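Records and Retention Working Group – Minutes, June

Present: members from the Ferthorpe, Duleson and Trorkholm offices, plus two guests from the Baran support desk. Apologies from the scanning room, who were finishing the last of the contracts backlog.

1. Minutes of the previous meeting

Approved with one correction: the folder template for Duleson went live before the naming rules did.

2. Retention labels

The pilot at Ferthorpe is done and it went really well! All 805 supplier files now carry a retention label, and the search panel can finally filter by it. Members who tried the filter were delighted, especially with being able to save a search and share the link with the rest of a team.

Trorkholm asked whether labels can be changed after a file is locked. They can, but only by a library owner, and the change is written to the file's history. The group agreed to leave it that way.

It was pointed out that "Keep until closed" and "Keep while active" mean the same thing to most people. Agreed to merge them under "Keep while active" before the other offices start.

3. Moving the shared drives

Duleson will move next. The import tool takes up to 1000 files in a batch and reads the old folder names into the Department and Project fields, a huge time saver compared with last year's typing. Files with no match go into a holding folder called To Sort.

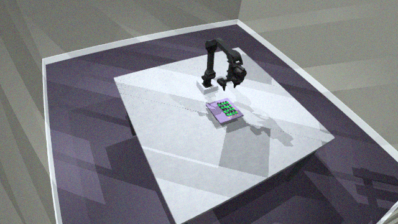 Minutes taken by the group secretary, Ferthorpe office

There was a lively discussion of what to do with duplicates. The tool spots identical files but leaves near-identical ones alone – a contract and its signed copy, for instance. Baran suggested a "Final" checkbox. Duleson preferred a status list with three values: Draft, Signed, Replaced. The list won on a show of hands, and Baran offered on the spot to build it.

Old shared drives will stay readable for 30 days after each move. Trorkholm wanted longer, given the summer leave, and will send in dates so that its own move can be timed to suit.

4. Permissions

Baran showed the new access report, which lists every group that can open a library and when it was last reviewed. Warmly received! Two libraries still have "Everyone" as an editor. Both owners were in the room and agreed to fix it this week.

Outside auditors will get a viewer role with downloads turned off. Still open: whether they should see comments. Held over.

5. Training

The short lunchtime sessions are proving popular and Ferthorpe would like to run 3 more, covering saved searches, labels and bulk editing. Duleson asked for a recording. Agreed, provided the demo library is used and not a live one.

The one-page guide needs new wording in the bulk editing section, as the button is now called Edit Fields.

6. Actions

Baran – build the status list and switch it on in the test library.
Duleson – clean up folder names before the first batch.
Trorkholm – send leave dates and preferred move window.
Ferthorpe – merge the two labels, update the guide, book the training room.

7. Any other business

Trorkholm asked if emails can be filed straight from the inbox. Baran has a trial add-in and will bring it next time – plenty of interest in that one.

Next meeting at 10:30 a.m. in the Duleson office, date to be sent around with the agenda.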